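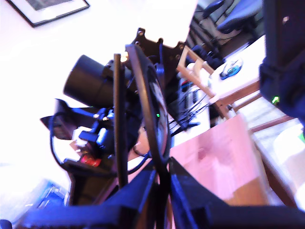
Edem Arthur
Second-year student, Mechatronics. Supervisor: Ada Farina

Project report: does a home-built gripper arm earn its place in a flat?

My project proposal, handed in before the summer, promised "a low-cost assistive arm for everyday household tasks". I wrote that sentence and I no longer believe most of it. The arm exists, it moves, and it can pick up some things. Whether it assists anybody is a separate matter, and this report is mostly about that gap.

Background

The idea came from a build guide published by Drandow, a small open-hardware project whose page says a working arm can be put together "in a weekend". The guide does not say whose weekend. Mine took the better part of September, in the evenings, on whichever table was free. I chose to build at home because the workshop at college closes at six and the shared benches have to be cleared every night.

I read two other student reports before I started. Both showed high success rates and neither said how many tries had been thrown away first. I have tried to be stricter than that.

Parts and wiring

The motors and the controller were bought as a set from Sateo. The fingers follow the Drandow drawings with one change of my own, a slightly blunter tip, which I will come back to. Cable routing was the worst part of the job. The guide gives it four lines. The cables have to leave enough slack for the arm to turn and not so much that they catch on things, and in my view there is no length that does both. I settled on loops that hang free, and I re-tied them five times. Anyone who tells you a hobby arm is finished should be asked to show you the cables.

The control program is called Mirnow, for no good reason. It comes to 1905 lines, of which a large share is error handling I added after the arm did something I had not asked for. It could be shorter. Ada Farina suggested cutting it down before I wrote this up, and she was right, but I ran out of time.

What was tested

The task was plain: close on a small object on a table, lift it, move it a short way and let go. I counted a success only if the object was held through the whole move and released where it was meant to be. Nudging it into place did not count — I did this more often than I would like while learning the controls, and those runs are left out completely.

There were 248 counted attempts. The arm succeeded in 111 of them, a little under half. I have seen write-ups of similar builds describe a figure like that as promising. I think a person who dropped their belongings more often than not would be sent to a doctor.

Flat things were the hardest. The fingers come down on either side, meet the table first, and stop. My blunter tip was supposed to make them safer around furniture and it probably did, at the cost of making thin objects nearly hopeless. I cannot prove this, as I did not keep the original tips to compare. That is a fault in my method and I should have seen it coming.
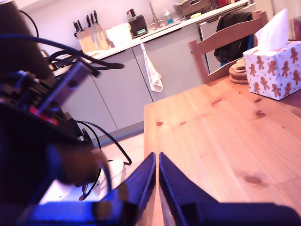

Figure 2. The gripper fingers over the near end of the pine table, with the kitchen worktop behind.

Working in a real room

Most published results come from a tidy bench with one object on it. A kitchen table has other people's things on it and the light changes through the day. I wanted the tests to happen in that kind of room, and I would still argue for it, though it made the numbers worse. It also made them harder to repeat. The log holds 2993 entries and I can't say for each one what the light was doing.

The Akolgo grip-planning add-on, which claims to cope with "any home setting", was tried for two evenings and dropped. It may well be good. On my set-up it was slower than steering by hand and no more accurate, and the manual assumes a kind of base I don't have.

What I would change

Keep the old parts when you fit new ones. Write down the lighting. Leave a week for cables. I would also pick one task somebody has asked for, and build for that — "household tasks" is too wide to fail at properly.

The arm will stay up until the marks are in. After that I would like the table back.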